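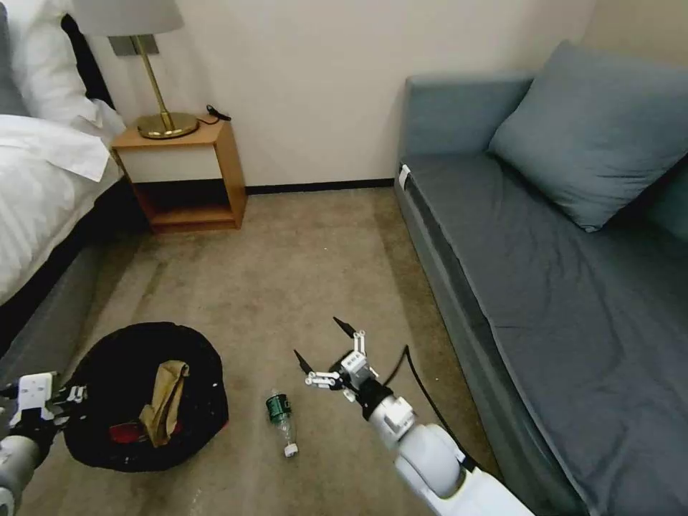 My sister swears the whole secret is buying the duvet one size too big, and she says it like I'm an idiot for not knowing. So I'm asking you all before I spend any more money. Is she right? I want my bed at home to look and feel like a good hotel bed, with that flat, heavy, white look where the cover hangs down the side nicely and doesn't bunch up in the middle like a sleeping dog.

Right now I have a queen mattress, a queen duvet from Bramico that I got on sale, and a cover that I think is a little bigger than the duvet. Every morning the filling has slid down to the foot end and I'm lying under two layers of empty cotton. My husband pulls to his side, I pull to mine, and neither of us ends up with enough. I already tried ironing the cover (once – never again). I also tried safety pins on the corners, and one of them opened up at night and got me in the ankle.

I don't need it perfect. I would just like to stop fighting with it every single night, and if it could look halfway decent when my mother-in-law walks past the door, even better. Also do I need a top sheet with a duvet or is that old-fashioned now?

Posted by Boonsong Thongdee
28 March 2020

Ding
get a heavier one. the cheap ones are all air. also top sheet is a waste of time it just ends up around your feet

Neusa Tavares
Hi Boonsong! I did housekeeping for a long time at a place in Nuvurard and I have opinions about this, so get comfortable.

Your sister is half right. A king duvet on a queen bed looks great and it will help a lot with the tug of war, but if the cover doesn't match the duvet you'll have the same sliding problem with a bigger blanket. Measure yours first. Lay the duvet out flat on the floor, measure it, then measure the cover. A lot of covers are sold a couple of inches bigger on paper and then they don't shrink the way the label says they will, so the duvet just swims around in there. You want the duvet the same size as the cover, or even a tiny bit bigger. It fills out the corners.

Then look inside the cover for ties. If it doesn't have any, sew some in! I used cotton tape, a short piece in each corner and one halfway down each long side. Then sew little loops on the duvet itself, right on the edge seam so you don't poke holes where the filling is. It takes an evening and it's boring, but mine have held for 3 years. Throw the safety pins out, please. We had a guest find one and I still hear about it.

For the smooth look, don't iron. Take the cover out of the dryer while it's still a little damp, give it a really good snap, put the duvet in right away and smooth it with your hands on the bed. The wrinkles mostly dry out by themselves. Plain weave cotton (percale) has that crisp hotel feel, sateen is softer and hangs heavier but I find it hot. I wouldn't chase thread counts either. I once paid $57 for a pillowcase set with some giant number on the package and it pilled by February.

About the top sheet, I disagree with Ding. We always used one. Tuck it in tight at the foot, do the corners, and fold it back over the duvet at the top. You wash the sheet every week and the cover a lot less often, and in summer you can kick off the duvet and still have something on you. If your feet hate being tucked in, leave the sides loose and only tuck the end.

Oh, and shake the duvet from the foot end every morning, holding both bottom corners. It sends the filling back up – goes really fast once you're used to it.

Boonsong Thongdee
Thank you Neusa!! I measured, and the cover is wider AND longer than the duvet, so no wonder. I'm going to sew the ties this weekend. My sister doesn't need to hear about the half right part.

Home Ask Bedroom Laundry Sewing Log in

Contact Grotari Help | Copyright Grotari | Back to top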